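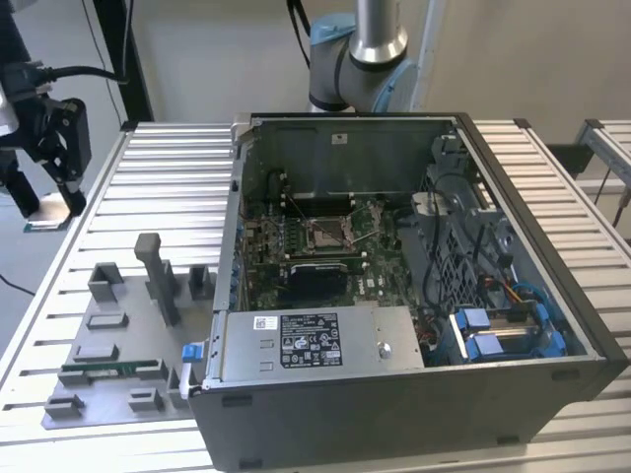

Bench notes, desktop teardown and refit
23 April 2021

Tower is on its side on the slotted bench, side panel off, fixture plate to the left of it. Same layout as in November except the plate now sits square to the slots, so the blocks stay where they are put. Leave it there please.

This is one of the old office desktops from the Dostton batch. Asset list says 26 machines, all supposed to be the same build. I don't trust that yet. The first 3 I opened had different drive cables, and one had a bracket missing behind the fan shroud. Going through them one at a time and writing up what differs.

Opening up
Side panel comes off by hand. The blue latch at the power supply end was stiff. Press it flat with the thumb and don't pull on it, the plastic is old. Drives stay in their blue carriers for now. There is no need to take them out for CPU or memory work and the cable that curls around them is a pain to route back.

Cables over the drive cage: I left the black ones looped as found. The power wires low down by the cage can be pushed toward the drives if they get in the way of the board. Last time I tied them with a Velcro strap and then could not reach the connector under it, so no strap this time.

Socket
Nothing goes near the socket with the lever up except the CPU. Check under the light before anything else. One board in this batch already has a bent pin (set aside, tag on the handle, shelf under the window). I tried straightening it with the fine tweezers for nearly 70 minutes and it still does not post. Not worth repeating, use it for spare brackets.

Old paste: wipe with alcohol, second wipe with a clean cloth. The stuff in these has gone hard. The Hotarero wipes leave lint, so go back to the plain lab ones until the box from Ilance comes in.

Fixture plate
CPU and memory module get parked on the plate while the case is open. It beats the foam sheet we had before, where the module kept sliding under the edge of the chassis. CPU goes heat spreader up. Memory lies flat in front of it, hands off the contacts. The upright post is handy for lining things up but it is tall, and I have caught a sleeve on it more than once. Would like a shorter one printed.

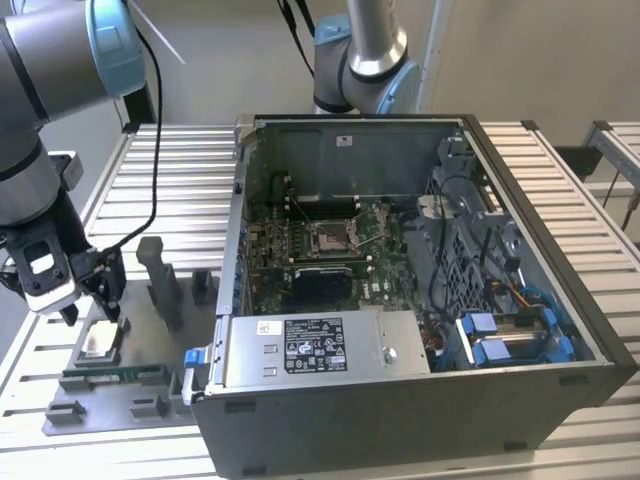 CPU and memory module on the plate, case open alongside.

Putting back
CPU first, check the corner mark, lever down, then memory. Push the module until both clips close. If only one closes, take it out and start over, don't lean on it. The card below the socket can stay in the whole time.

Power supply label is worth a photo for each unit before closing. I am copying the rating into the Isaksson sheet, column after the asset number. Two rows are blank from last time, will fill in when those cases are back on the bench.

To do
Ask for a shorter post.
Find the missing shroud bracket or take one off the dead board's case.
Label the small screws bag, it has 2 kinds mixed in it.
Check whether the memory in the next unit is the same speed before swapping.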